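# The Long Table at Stullov

The first thing you should know about the harvest supper at Stullov is that you will not get to choose your seat. Debora Melis chooses it for you, standing at the door with a pencil behind her ear and a seating plan she has already changed twice since lunch, and if you came with your husband you can be fairly sure he'll end up at the far end beside a retired dentist. People grumble for the length of the soup. By the time the bread comes back around they've forgotten they were ever grumbling.

I went for the first time in July, when Debora was only trying out the menu on friends, and I drove home with a jar of pickled plums in my lap and a strong wish to be asked again. The real thing opens on Oct 8, 2022, and runs through the end of the month in the old grain hall, a long, drafty, lovely building that held feed sacks until Debora and her business partner, Ermanno Benedetti, took on the lease. It seats 263 when every bench is full. Ermanno would like me to mention that the benches now have cushions (he was firm about this, and having sat through four courses in July without one, I'm glad to pass it along).

The cooking is in the hands of Jussara Conceição, who ran the kitchen at Mazza for years and still talks about its ovens the way other people talk about a first car. Her idea for the fall is a supper built almost entirely on squash and beans, with a slow-roasted pork shoulder brought out halfway through for those who want it. There's a pumpkin broth with toasted seeds and sage. There's a dish of white beans cooked overnight with rosemary, and I could have eaten the whole pot. Dessert is a chestnut cake so dense that she slices it thin and then, seeing your face, comes back and slices it again.

"I don't like a buffet," she told me, wiping down a counter that looked perfectly clean to me. "You stand up, you sit down, your neighbor's gone. I want the dish to come to you, and then you have to pass it to somebody."

So everything is passed. The platters are heavy, and you do get to know a person when you're both holding one end of a pork shoulder. The cider comes from Ukine, a small press up the valley, and comes in pitchers, one sweet and one so dry it makes your ears ring. Ask for a little of both in the same glass. Ermanno pretends to disapprove.

After the cake there's music, mostly an accordion and a fiddle, and on the last Saturday a costume parade for the children that sets out from the hall with lanterns and goes as far as Jestalwood and back. Ilaria Bellini has been leading it for as long as anyone can remember, always dressed as some sort of bird. This year she's thinking heron. Last year's parade drew roughly 2,000 people, which is a great many for a lane that wide, so wear shoes you don't mind having stepped on.
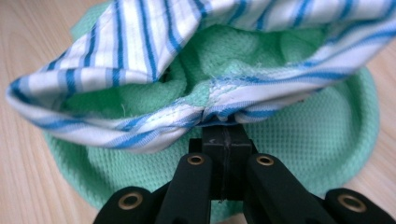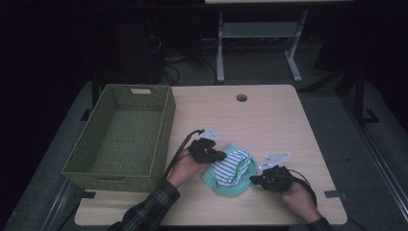
Tickets for the supper include the cider and the music, and the parade is free to anyone who turns up. Annunziata Leone takes bookings by telephone in the mornings, and she'd much prefer that you call instead of writing — she likes to hear whether you sound like a talker or a listener, and she passes that on to Debora for the seating plan. Tell her about allergies then, too, as chestnuts turn up in more than the cake. Bring a sweater whatever the forecast says. And if you're offered the pickled plums, take the jar, even if you think you don't care for plums. I'm on my second.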